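# The Second Trombone Part

The part for second trombone went missing between the library and the bus, and by the time Dennis Owino noticed, the band was already past the county line.

He went through the folders twice. First trombone was there, bass trombone was there, both horn parts, and the cornets with their coffee rings. Where second trombone should have been he found a parking receipt and a flyer for last year's festival.

"Check under the timpani," Oduor said from across the aisle.

"The timpani are on the truck."

"Then check when we get there."

Oduor Khaemba had played second trombone in the Mugo Town Band for 13 years. He was not worried, or he didn't look it. He had a bag of peanuts open on his knee and was reading the sports page.

The piece was called "Plestunico." Hervé Hervieu had written it for the band and had mailed the parts himself, in his own handwriting, from the apartment where he lived with his sister. He didn't use a computer. The score was at the festival office with the judges' copies, or so Dennis hoped. The piece ran 263 bars, and the second trombone had a solo near the end, sixteen bars over nothing but a held chord in the horns.

"You know it, right?" Dennis asked.

"I know the solo."

"What about the rest?"

Oduor ate a peanut. "I know where the rest goes."

They got to Brevum a little after noon. The festival had taken over the whole main street, with a stage outside the bank and another in the lot behind the hardware store. A fiddle group was playing on the bank stage to people in heavy coats. It was January and bright, and the snow had been pushed up against the light poles. The band events were indoors, in the old Itgate Theater, which had 1837 cut into the stone above the door and a heating system not much younger.

Dennis looked under the timpani. He looked inside the tuba case while the tuba player stood there holding the tuba. Then he walked to the festival office, a rented room over the bakery, and asked for the score.

The woman at the desk told him the judges had all the scores and the judges were at lunch.

"Where do they have lunch?"

"I can't tell you that," she said. "We had trouble one year."

He went down the stairs and stood on the sidewalk. He could see through the windows of three restaurants from there, and in the second one Hervé Hervieu was sitting alone with a bowl of soup. He had his hat on the chair next to him.

Dennis hadn't known he was coming. He went in and moved the hat and sat down.

"We've lost the second trombone," he said.

"The man?"

"The part."

Hervieu put down his spoon. He asked what time they played, and Dennis told him four-thirty. He asked if there was music paper, and Dennis said he could find some. There turned out to be none for sale in Brevum, so they used the backs of the flyers, and Dennis ruled the staves with the edge of a menu while the waitress cleared around them.

Hervieu wrote quickly. He hummed the first cornet line and wrote the second trombone against it, and now and then he stopped, shut his eyes, and moved two fingers on the tablecloth. He finished six flyers that way. On the seventh he reached the solo and stopped for a long time.

"Oduor knows the solo," Dennis said. "You could leave it blank."

"I never liked the solo."

"It's a good solo."

"It's too long. I was pleased with it when I wrote it, and I let it go on." He drew a double bar line, then wrote out eight bars where there had been sixteen. The soup had a skin on it by then. "Tell the horns to come off early. When he breathes, they come off."

Dennis carried the flyers back down the street inside his coat. The band was warming up in the basement of the theater, everyone playing something different. He found Oduor by the boiler and gave him the pages. Oduor looked through them one at a time, holding each out at arm's length. When he got to the last one he looked at it for longer than the others.

"This is half," he said.

"He cut it."

"Today?"

"Just now. Over there." Dennis pointed, for some reason, at the wall. "He says the horns come off when you breathe."

Oduor set the flyers on the stand. He had practiced those sixteen bars in his garage since the leaves came down, with the car backed out and a space heater going. Dennis knew it from Oduor's wife, who had told him at the grocery store.

"All right," Oduor said.

Dennis went and told the horns.

They went on eleven minutes late. The fast section was too fast, and one of the flyers slid off the stand and Oduor put his foot on it and read it from the floor. Then the cornets dropped out, and the drums, and the horns had their chord. Oduor stood up. He played the eight bars plainly, without much vibrato, and took a breath. The horns came off. There was a gap that hadn't been there in any rehearsal, and Dennis, at the back with the triangle, held still through it — he had an entrance coming and he nearly missed it.
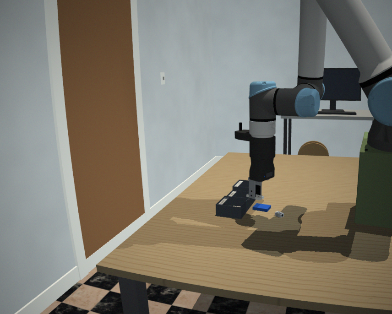 Joyce Mollel said later that the short version was a mistake. She had heard them run it in the fall, she told Dennis on the theater steps, and the long solo was the one place in the piece where a person could stop following along and listen. Eight bars was a sample. She would have marked them down for it if she'd been a judge.

"You're not, though," Dennis said.

"No. I'd have marked you down for the fast part too."

The judges gave them third in their class, behind Faraji Nyamweya's group and a college band from upstate. The comment sheet said the trombone was well controlled and the percussion was hesitant. Dennis folded it and put it in the library box.

Hervieu rode home with them. He took the seat beside Oduor, and for the first hour neither of them talked. Then Oduor offered him the peanuts.

"I'd like to hear the other half sometime," Hervieu said.

"I've got it at home," said Oduor. "I've got the whole part at home. I took it out of the folder to practice."

Dennis was in the row behind them. He sat and looked at the back of Oduor's head until the bus turned off for gas.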